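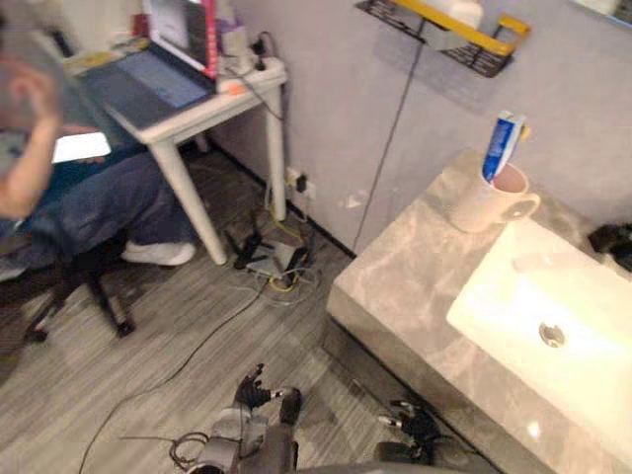

A laptop and a phone, all the desk some people need.

Working from the spare room, two years on

Kamil Charvát had an office job in Jundmont until his company gave up its lease. He was told by email. The next week he was writing insurance letters in the back bedroom of his house in Tradilside, on a card table left over from his parents.

"I thought it would be for a month," he says. "I didn't buy a chair. I used a kitchen chair, and by December my back was so bad I was standing up to take calls."

He has been there two years now. He has a proper chair, and he put a door on the room, which used to open straight onto the landing. The door cost $209 with the fitting and he calls it the best money he has spent on the house.

Charvát handles claims for small businesses, mostly water damage and break-ins. He starts at 8 and tries to have the difficult phone calls done before lunch. Afternoons are for paperwork. Last year he closed 3538 files, a number he knows only because the company put it in his review.

"I get more done here, no question," he says. "In the office people came by my desk all day. I liked them, but I was always finishing things at night."

What he misses is asking quick questions. A new claims handler used to learn by sitting near somebody who had been there a while. Charvát has trained two people over the phone since the move, and he says both took longer to get comfortable than he did when he started.

"They save up their questions," he says. "They don't want to bother me. So I call them every morning and ask what they're stuck on. Sometimes it's nothing and we talk about the weather."

He drives to Cukdale every few weeks to have lunch with three of his old coworkers. They eat at Rebelo, a sandwich place by the train station, and he says they spend most of the time complaining about the claims software, same as before.

His wife teaches and is out of the house all day. They agreed early on that he would stop when she got home, and he mostly sticks to it. He leaves the work phone in the room and closes the door.

Asked if he would go back to an office, he takes a while to answer.

"One day a week, maybe, if it was in Jundmont," he says. "I wouldn't do the drive five days again. I used to leave the house in the dark."

The company has told staff it will look at renting a smaller space next year. Charvát hasn't heard anything more about it.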